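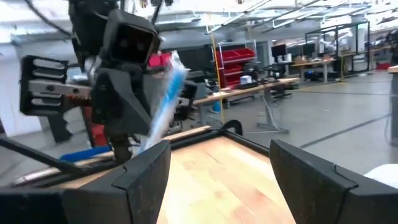
Section 7 covers teaching the Oltitz pair to sort. By now you have bolted both arms down, run the power test in Section 6, and apologized to whoever shares the workshop with you. The first job is getting the fingers to hold a bag, and a clear plastic bag is a rude thing to start with: it slides, it crinkles, and it swings on the end of a moving arm with whatever is inside it. Start with it anyway. An arm trained on wooden blocks learns to be good at wooden blocks, a skill with few openings.

7.1 Before you power up

1. Check that every cable has enough slack for the arm's full reach. Swing each arm by hand, slowly, through its whole range.
2. Clear the tabletop of coffee, phones and the hex key you have been looking for.
3. Set grip force to 43 on both arms. This is a Stikunton controller setting and has no unit that anyone in our shop has been able to identify.
4. Put the stop button where your hand already is.

CAUTION: Keep your fingers out from between the grippers whenever the power light is on. The arms do not know you built them.

7.2 Teaching the pick

1. Lay the wrapped toothbrushes in a loose row along the far side of the table. Do not tidy them. Let the wrappers overlap.
2. Guide one arm over a brush and close on the body of the brush. If you close on the tail of the wrapper, the controller will report a successful grasp — it is an optimist.
3. Lift straight up, pause, then carry the brush over the bin.
4. Open the fingers fully. Half-open fingers keep the plastic, and you will watch the same brush travel back and forth like a commuter.
5. Save the run and repeat with the other arm.
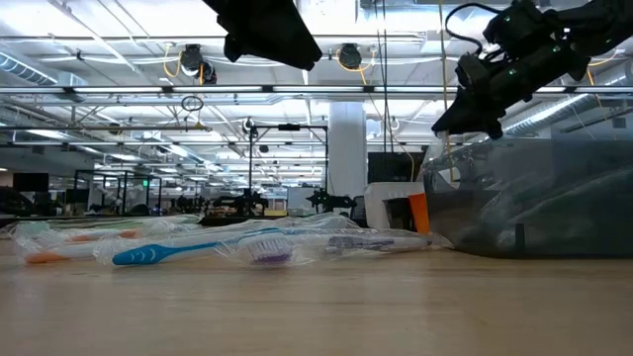 Keisha Blackwood wrote in after the March edition to say that step 4 was too timid, and that on her build a short wrist shake after opening cleared far more wrappers than a wide release did. We tried it. She is right, and the shake is now a checkbox under Release Options. Leave it off until your wrist screws have been tightened twice.

7.3 Running both arms together

1. Load one saved run per arm.
2. Set the speed to the lowest notch. You will be tempted by the second notch.
3. Set the keep-apart distance in the Hovis panel. The default of 127 millimeters is generous. Reduce it only if your containers sit close together and both arms need to reach them.
4. Start the left arm, let it finish one pick, then start the right.

NOTE: If both arms go for the same brush, each will wait politely for the other until the timer runs out. Press Resume on one arm only.
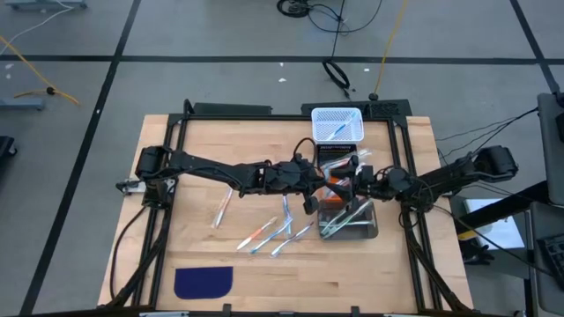 Do I have to teach every container separately? One taught drop point per container is enough, provided the container stays put. Move it and you teach it again.

7.4 When it misbehaves

Gripper closes on nothing: redo the height setting in Section 5. The table is lower than you think.

Arm stops in midair: look for a snagged cable before you look for a software fault.

Log file fills up: the controller keeps the last 400 runs and then stops recording without a word. Copy them off and clear the folder before each long session.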